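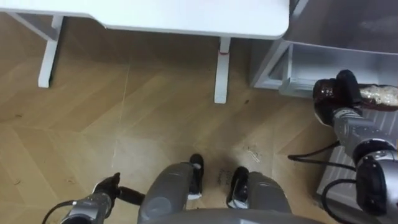
What does the new Gill reading course cover?
It covers the history of Christian teaching on evil, suffering, and the life to come, from the early church through the Reformation, in 19 units of assigned reading.

Vinent Theological Library Opens Enrollment for Gill Course in Doctrine

Dukska, 6/15/22. The Vinent Theological Library has opened enrollment for the Gill Course, a distance reading program in historical doctrine for pastors, seminary students, and lay teachers. Instruction begins in October. The course replaces the library's correspondence series, which was organized by author and did not include seminar discussion.

The Gill Course is arranged by question. Each unit takes one problem in doctrine and sets two or more primary texts beside each other, with a short introduction, a glossary, and a list of the Bible passages the authors cite. Units 1 through 7 treat the origin and nature of evil, including the account of evil as a lack of good, the free will defense, and early replies to dualism. Units 8 through 13 treat providence and suffering, with readings from commentaries on Job and Lamentations. Units 14 through 19 treat judgment, resurrection, and the descriptions of heaven found in sermons, hymns, and systematic works.

All primary texts are supplied in English. Where a published translation is in the public domain, the course uses it and marks places where the wording is disputed. Where no suitable translation was available, the library prepared one. Latin and Greek originals are included in an appendix for students who want them, but no knowledge of either language is required. The complete reader runs to 1,671 pages in four volumes and is also available as a searchable file.

"The old series asked people to read Augustine straight through and then write to us," said Mervin Landry, director of instruction at the Vinent Theological Library. "Most of the letters we received were about a single question, usually suffering or the fate of the dead. We took those letters as the outline. A student who wants to know what the Reformed writers said about providence can now find it in one unit, next to the medieval text they were arguing with."

Structure and assessment

Students complete the units in order. Each unit has a written exercise of two pages, returned with comments by a course reader. Six units also include an online seminar of 90 minutes. Students may miss two seminars without penalty. There is no final examination. A closing paper compares the treatment of one biblical passage by three authors from different centuries.

Enrollment is limited to 60 students in the first term, divided into five seminar groups. Groups are assigned by time zone. Applicants are not asked to belong to a particular church, and the course does not lead to ordination or to a degree. Students who complete all written work receive a certificate listing the units and the hours of study. Seminaries set their own policies on whether to accept the certificate for credit, and applicants who need credit should ask their school before enrolling.

Access to the Mareo Index

Enrolled students will have access to the Mareo Index, the library's catalog of sermons on the problem of evil and the last things. The index currently holds 2,570 entries. Each entry gives the preacher, the date where known, the biblical text, and a subject heading. Entries can be sorted by any of these fields. The index does not contain the full text of sermons, although it notes where a printed or manuscript copy is held.

The library will continue to add entries during the term. Corrections may be submitted through the form at the foot of each record. Records under review are marked with an asterisk.

Students of the former correspondence series may finish their current volume under the old terms. Those who prefer to transfer will be placed at unit 1 and may submit earlier written work in place of up to three exercises.

Applications and the full unit list are available from the library office in Dukska. Applicants should include a one-page statement of their reading in church history to date and state whether they want the printed volumes or the file.

About the Vinent Theological Library

The Vinent Theological Library is an independent lending and research library with holdings in church history, doctrine, and preaching. It offers reading courses, translation services, and interlibrary loans.

Media contact: Mervin Landry, Director of Instruction, Vinent Theological Library, Dukska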